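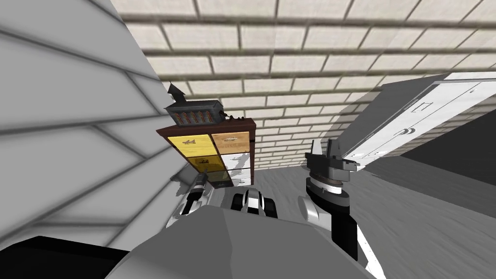
Kaiwen Yao
Builder and keeper of the Brovlow project, Fevby shared workshop

Home Build Log Parts FAQ Contact

I get the same handful of emails over and over (which I love, please keep sending them!) so I finally put my answers on one page. Brovlow is the two-armed robot I'm building at Fevby, and most of it lives in a simulator on my laptop while the real one slowly grows on a bench in the back.

What is Brovlow supposed to do?

Open drawers. Someday it might put things in them too, but drawers are the job. I wanted something that sounded easy and had enough trouble in it to keep me busy for a couple of winters, and wow, did I get that. A drawer wants to be pulled straight. A robot arm with a bunch of rotating joints does not naturally want to pull anything straight.

Why do so much of it in simulation?

I broke a wrist joint on the real arm in my first month by driving it into a bench leg. In the simulator I can do that all evening and then hit reset. Also, the workshop closes at 10 p.m. and my kitchen table doesn't.

Did you model the room after a real one?

Nope! It's a mishmash. I put in a beige brick wall and a white kitchen unit with curved silver handles, then dropped the drawer cabinet in between that and a pale gray wall. The real Fevby bench area looks nothing like it, and I'm fine with that. If the robot only works in a room that looks like the workshop, I've got a different problem.

Why are the drawers all different colors?

So I can tell at a glance which one it went for. When the log says "upper left" I want to look over and see yellow. The little airplanes came with the texture pack, and I've gotten fond of them. Sipho Mokgethi, who shares my bench and has opinions, thinks I should make every drawer plain wood and stop giving the vision code an easy ride. He's probably right. I'll do it after the grasping is better.

And the chapel?

The little gray building on top of the cabinet with the orange-red windows and the spire? I guess you could call it a birdhouse. It's there to be left alone. If an arm swings too wide over the top, the chapel moves, and I have a check that marks the whole run as failed. I started with a plain box, but the spire sticks up and catches sloppy paths the box let through.

How is the view in the simulator so tilted?

The head camera rolls with the upper body, and I let it roll. I tried leveling everything in software for a while and it added a delay I could really feel when I was driving by hand. You get used to a slanted floor faster than you'd think – my brain took maybe two evenings. My stomach took a little longer.

What are the grippers?

Parallel ones, two upright fingers each. I like them for handles, and they're a lot easier to build than a hand. The real ones are printed at the workshop, with rubber strips glued inside. I'm on version 7 of the finger. Versions one through four are in a jar.

Do both arms work at the same time?

They can, but mostly they take turns. The left does drawers and the right does the kitchen unit, and when both have to reach past each other I still get some ugly elbow situations. Planning for two arms together is what I'm working on right now, so check the build log in May.

What did it cost?

The real hardware has run me $1810 so far, and that includes the wrist I broke. It doesn't include workshop dues, which I'd be paying anyway. The simulator side cost nothing but time and one very warm laptop.

How many practice runs have you done?

The last batch was 828 runs on the drawer cabinet. I let them go overnight and look at the failures over breakfast. A lot of them fail the same way: the fingers close a hair too early, bump the edge of the drawer, and then the arm very confidently pulls on nothing.

What's Jondska?

My scheduler script, the thing that lines up the runs and writes the logs. Sipho named it and won't say why. It's around 49 lines if you skip my comments, and you shouldn't skip them, some are important. There's an older one called Sivakumar still sitting in the folder. Don't use that one. It works fine until it runs out of disk space, and then it deletes the newest log instead of the oldest. Ask me how I know.

Can I get the files?

Yes, write to me through the Contact page and tell me a bit about your setup. I send the room, the cabinet and the finger models. I don't send the arm model at the moment because the joint limits in it don't match the real thing yet, and I'd feel awful if somebody built from it.

I've never built a robot. Should I start with two arms?

Please start with one. Really! I started with two and spent weeks chasing a bug on the left side that was a swapped cable on the right. One arm, one drawer, a big stop button you can hit without looking. Get the drawer open ten times in a row before you add anything.

Can I come see it?

Sure, I'm usually at Fevby after 6 p.m. and the bench is all the way in the back. Come in by the side door, the front one sticks.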